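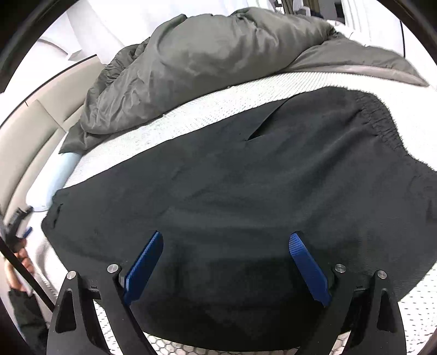
Black garment with a gathered elastic waistband.

Rurkel Index of Embroidery Leaflets
Data card and README, second release

Summary

The Rurkel Index is a catalog of printed leaflets for hand embroidery, held in the lending collection of the Brodum Needlework Library. It contains 1580 records. Each record describes one leaflet: its title as printed, the publisher's series, the stitches it calls for, the ground fabric it recommends, and the condition of the library's copy. The index is text only. It does not reproduce charts, transfers or instructions.

The index was prepared for members who wish to find a leaflet by stitch or fabric, and for researchers interested in how stitch names changed between publishers.

Contents of the release

leaflets.csv: the main table, one row per leaflet.
stitches.csv: the list of stitch names, with the preferred form and any variants found in print.
series.csv: publishers' series, with the numbering used in each.
CHANGES.txt: corrections made after the first release.

All files are encoded in UTF-8. Fields are separated by commas and enclosed in double quotation marks where needed. A field left empty means that the information was not printed on the leaflet. The word "unread" means that it was printed but could not be made out by the cataloger.

Fields in leaflets.csv

leaflet_id: a permanent number assigned by the library. Numbers of withdrawn leaflets are not reused.
title: transcribed as printed, including spelling errors.
series_id: refers to series.csv.
stitches: preferred stitch names, separated by semicolons, in the order in which the leaflet introduces them.
ground: the recommended fabric, in the leaflet's own words.
thread: the type of thread, without brand or color number.
pages: the number of printed pages, covers included.
condition: one of good, worn, repaired or incomplete.
notes: free text.
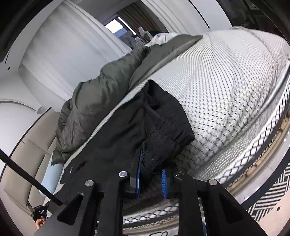 Stitch names required more editorial work than any other field. The same stitch may appear under several names, and the same name may be given to different stitches in leaflets from different decades. Where a diagram was available, the cataloger followed the diagram. Where there was none, the printed name was kept and marked with an asterisk in the stitches field. Records marked in this way should be excluded from any study that compares stitches across publishers.

Sources

The largest part of the index, 987 records, comes from the Sabatier bequest, a private collection received by the library in three deliveries. The remaining records cover leaflets bought or donated singly. The notes field states the source of each leaflet where the accession book gives it.

Method of cataloging

Leaflets were cataloged from the physical copy. One cataloger entered the record and a second compared it with the leaflet. Disagreements were settled by the library's textile section, and the decision was entered in the notes. Library sessions for this work were held on Thursday afternoons, and the order of leaflet numbers follows the order of the boxes. It has no relation to date of publication.

Known limitations

The collection favors whitework, cross stitch and crewel. Beadwork and machine embroidery are barely represented, and the index should not be used to estimate how common a technique was.

Publication dates are not included. Few of the leaflets carry one, and dates supplied by dealers proved unreliable.

In 69 records the condition is given as incomplete. The stitch list in these records covers the surviving pages only.

The ground field has not been standardized. Users searching for linen should also search for "lawn," "crash" and "union cloth," and should read the results individually.

Changes in this release

Duplicate entries for 11 leaflets in the Poncombe series have been merged. The lower leaflet number was kept in each case, and the other is listed in CHANGES.txt. Variants of "buttonhole" and "blanket" stitch, previously treated as one, are now separate entries in stitches.csv.

Terms of use

The index may be copied, adapted and redistributed for any purpose, provided that the Brodum Needlework Library is credited. These terms apply to the catalog records. They do not extend to the leaflets themselves, many of which remain in copyright.

Suggested credit line: Rurkel Index of Embroidery Leaflets, second release, Brodum Needlework Library.

Corrections

Corrections should be sent in writing to the textile section of the library, quoting the leaflet number and the field concerned. Accepted corrections are added to the working copy and published with the next release. Requests to borrow a leaflet should be made at the lending desk and cannot be handled through the correction procedure.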